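Subject: Re: [singers-l] Hinutholm exchange - hall and fees
Date: September 10, 2018

Ye-rin Choo wrote:

> Hi all, good news on the October exchange. The Hinutholm choir can have us for the full weekend and they've offered the Sirko hall for the joint concert. It seats 900. The hall fee is 2,180 for the evening, and Badico would handle tickets. I'd like to confirm by the end of the week. We have 18 people signed up so far and I'm sure more will follow once it's official. For the joint set they suggest the Hisov songbook, all five pieces.

Ye-rin, thanks for doing the legwork, and I do want to sing with these people. But I have doubts, and I'd sooner put them here than mutter in the back row of the altos.

First, the hall. 900 seats? Our spring concert was in a room for 150 and I could pick out my own sister from the stage without trying. I know Hinutholm has a following, but has anyone asked them how many tickets they sold last time, and in which building? "They've offered the hall" sounds generous until you get to the fee. Are we splitting the 2,180 or paying it? Your message can be read both ways and I've now read it both ways several times.

Second, Badico. What do they take per ticket, and who holds the money until the concert? If there's a contract I'd like to see it before we say yes.

Third, 18 singers. Take out the people who always sign up and then have a wedding, and I make it 15. Of those, I can think of two tenors. The third Hisov song splits the tenors three ways.

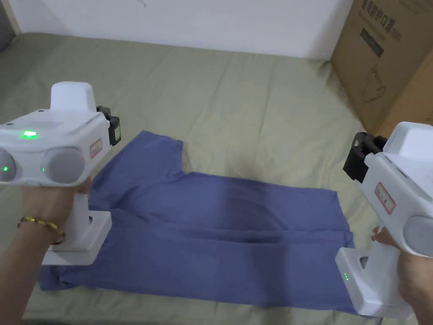

Blue one, folded, on the green sheet.

On the songbook in general: I borrowed a copy and sang through the alto line at home. Numbers one and four are lovely. Number two sits very low for very long, and number five has a page of fast text that we would need a month on by itself. We meet once a week. I'm not against hard music - I voted for the Latin piece when most of you didn't - but all five by October looks like wishful thinking to me.

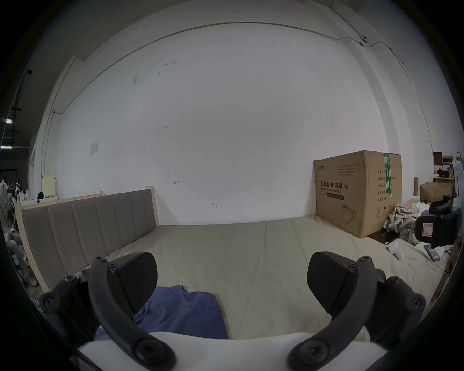

What I'd be happy to vote for is a smaller version. Two joint songs, a church or school room in place of Sirko, tickets at the door. If it goes well we can talk about the big hall next year with some real numbers in hand.

Could you ask them about the fee split and past ticket sales before anything gets confirmed? If the answers are good I'll stop complaining and learn number five.

Also, whoever has my pencil copy of the Latin piece, I need it back. It has all my breath marks in it.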